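木地板和玄关的省事办法：哪些管用，哪些是白忙

网上教人打理地板的文章，我这些年看了不少，照着做过的也不少。做完之后的感想是，一大半建议不做也行，剩下的里面有几条做了反而坏事。下面写的都是我自己在家里试过的，房子铺的是木纹复合地板，住了好几年，家里有人养成了进门不换鞋的坏习惯，改了很久才改过来。实木地板的脾气不一样，照搬之前先问问卖地板的人，虽然他们说的也未必可信。

先说白醋

白醋兑水拖地，几乎每篇文章都会写。说法是去污、杀菌、除味、提亮，一样便宜东西管四件事，听着就可疑。我照着比例兑过一桶，拖了客厅的一半，另一半只用清水拧干的拖把拖。晾干以后叫家里人来看，没人分得出哪边是哪边，只有人问为什么屋里一股凉拌菜的味道。

后来又试过几次，结论没变。油点子用醋水擦不掉，得用一点点洗洁精，滴在湿布上，擦完再用清水过一遍。洗洁精不要直接倒进桶里，倒多了地面发黏，走路带响，灰还更容易粘上去，这时候你就得再拖两遍才能把它拖干净。很多人觉得自家地板“怎么拖都不亮”，毛病多半出在这儿，是一层一层的清洁剂干在上面了。

想试试是不是这个原因，拿一块白棉布，蘸温水拧到不滴水，在门后头用力擦巴掌大的一块。布上要是滑溜溜的，那就是残留。接下来一个月什么都别加，只用清水。

打蜡和所谓的“修复液”

复合地板表面本来就有一层耐磨层，蜡进不去，只能浮在上面。刚打完那两天确实亮，亮得有点假，过一阵就开始花，走得多的地方暗，走得少的地方亮，像地图一样。再想去掉，就得一块一块擦。

我用过一瓶叫 Prillside 的地板修复液，买的时候写着能填补细小划痕。划痕湿着的时候确实看不见，干了又回来了，跟拿水抹一下的效果差不多。那瓶东西还剩大半瓶，在阳台柜子里站着。浅的划痕，颜色对得上的蜡笔或者修补棒可以糊弄一下，深的就别折腾，换一块板或者铺张地毯。核桃仁擦划痕那一招我也试了，擦完颜色深了一点，引来了蚂蚁。

椅子底下

家里地板伤得最重的地方从来都在桌子边上和椅子底下。原因很简单，沙子和灰被带过来，椅子再来回一拖，等于拿砂纸在磨。所以文章里教你贴毛毡垫，这条我同意，但要打个折扣。

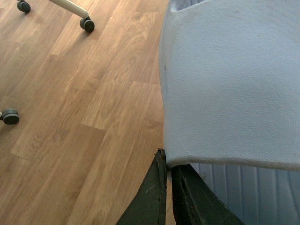 毛毡垫最大的问题是它自己会吸沙子。贴上去三个月不管，毡面里全是硬颗粒，这时候它比光脚的椅子还伤地。我现在的做法是隔一阵把椅子翻过来，用旧牙刷顺着刷一遍，刷不干净就撕掉换新的。背胶的那种容易歪，歪了以后露出一圈胶，粘头发粘灰，看着很糟心。要贴就先把椅脚用酒精擦干净，等干透了再贴，贴完倒放一夜。

带轮子的椅子是另一回事。轮子分软硬，硬塑料的那种一般是给地毯用的，放在硬地面上声音大，也容易留痕。换成软胶面的轮子会好一些，网上到处有卖，拔下来插上去就行，买之前量一量插杆的粗细和长度，我第一次就买错了，退货的运费比轮子还贵。有人说换了软轮子就再也不用管地板，这话我不信。轮子上一样缠头发，缠紧了就不转，不转就变成在地上拖。拿小剪刀沿着轴剪开，用镊子往外拽，比什么专用清理工具都快。

至于椅子下面那张透明垫子，我买过 Ibarra 的一款，三十五块，到手卷得像一张没摊开的春卷皮，用书压了好几天才平。平了以后下面进灰，得经常掀起来擦，时间长了边上发黄。后来收起来了。太阳直晒的地方尤其别铺，铺着的那一块和旁边的颜色会慢慢不一样，等你搬开那天才发现，已经没法补救了。

拖把不用买贵的

我用过平板的、旋转的、喷水的、自己会洗自己的。最后常用的是最普通的平板拖把，配几块可以丢进洗衣机的布。布比拖把重要。多备几块，拖脏一块换一块，比拿着一块布在一桶越来越黑的水里反复涮要干净得多。

喷水的那种，喷头堵得很快，尤其你往里面加了清洁剂的话。三千块的洗地机朋友家有一台，我借来用过一个周末，大面积是真省力，墙角和柜子底下照样要蹲下去擦，用完还得洗机器、晾滚刷，不晾就发臭。地方大、养狗养猫的人家可能值得。我家这点面积，扫一遍拖一遍也用不了多久。

说到顺序，先吸后拖，不要反过来。地上有头发和沙子的时候一拖，全糊在布上，再从这头抹到那头。拖的时候顺着木纹的方向走，倒不是为了什么保养，只是水印顺着纹路不容易看出来。布一定要拧干，复合地板最怕水从接缝里渗进去，泡鼓了的边是压不回去的。有人教用熨斗垫毛巾烫平，我在一块多余的板子上试过，鼓的还鼓着，表面倒是烫出了一块白印。

玄关才是关键

上面那些加起来，效果都不如把门口那一小块管好。地板上的沙子绝大部分是从鞋底来的，你在屋里拖得再勤，门口不设防也是白搭。

门外放一块粗的地垫，门里放一块能吸水的，这个办法老套，但是有用。门里那块不要买太厚的，厚了门刮着开不了，我因此锯过一次门底，现在想起来还后悔。也不要买带字带花的，花纹凹下去的地方藏灰，抖都抖不出来。

收纳鞋子这件事，网上的主意更多。透明鞋盒，一个一个摞起来，拍照是很整齐，真要穿最底下那双的时候，你会把上面的全搬开，搬过两次以后就再也不往里放了。我们家的 Pularby 鞋盒现在装的是电线和充电头，装这个倒挺合适。挂在门背后的布袋，门一开一关就晃，鞋底的灰掉得到处都是。伸缩杆撑在柜子里当隔层，半夜掉过一次，声音很吓人。
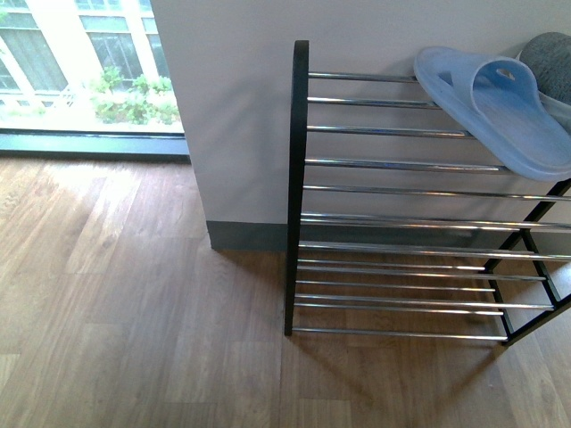
鞋柜带门的看着清爽，缺点是闷。下雨天穿回来的鞋直接塞进去关上门，过几天一开，那股味道什么茶包、咖啡渣、小苏打都压不住。我挨个试过：茶包放久了自己先长毛；咖啡渣没晒干的话也一样，晒干了能有一点用，味道混在一起变成另一种怪味；小苏打撒在鞋里，第二天抖不干净，穿深色袜子的人会很生气。活性炭包稍好，前提是你记得拿出去晒，可没几个人记得。

真正管用的只有一件事，鞋子晾干了再收。脱下来先在通风的地方放一晚，鞋垫能抽的抽出来，里面塞几团废纸，纸湿了就换。别用吹风机对着吹，胶会开。放暖气片上也不行，我有一双皮鞋就是这么硬掉的。

开放式的鞋架通风好，灰也落得多，两样只能选一样。杆子式的比板子式的好打扫，沙子直接漏到地上，扫一下就完了，但是细跟鞋和小孩的鞋容易卡下去或者歪倒。杆子之间的距离，买之前要看清楚，商品页上一般不写，得自己去问客服，客服一般也不知道。板子式的，每层铺一张旧报纸或者硬纸板，脏了就抽走，不必专门买什么“鞋柜防潮垫”，那东西是塑料的，防的是板子受潮，鞋底的水照样积在上面。

拖鞋和凉鞋单说一句。塑料的、橡胶的，洗起来最容易，旧牙刷加肥皂，冲干净竖起来沥水。不要泡漂白水，浅颜色的泡了发黄，发黄以后网上又会教你用牙膏、用小苏打加白醋去救（又是白醋），救回来的我一双也没见过。也不要晒大太阳，会变硬，变形。

几条零碎的

门口放一把小刷子，挂着，比放在抽屉里用得多。

宜少不宜多，每人常穿的留在外面，其余换季收走。我四月份收冬天的鞋，收之前刷一遍，有泥的等泥干透再刷，湿着刷会把泥揉进缝里。

黑色的鞋底印子，用橡皮擦，白的那种美术橡皮，擦完扫掉碎屑。魔术海绵也能擦掉，可它本质上是很细的磨砂，擦多了那一块会发乌，逆着光看特别明显。

口香糖和胶印，冰块冻硬了再拿旧银行卡铲，这条是真的。风油精去胶也行，味道要散两天。

防滑喷雾不要往地板上喷。我在 Rondale 的目录上看见过一款，四十六块，写着木地板可用，喷完确实不滑了，脏得也快，鞋印一个一个看得清清楚楚。最后用温水加一点点洗洁精擦了一下午才擦掉。

地板和墙之间的踢脚线，上沿积灰，用穿旧了的棉袜套在手上抹一圈就行，不需要专门的工具。有文章说抹完再用衣物柔顺剂兑水擦一遍，可以防静电、不沾灰。我擦了一面墙，另一面没擦，两个礼拜以后灰是一样厚的。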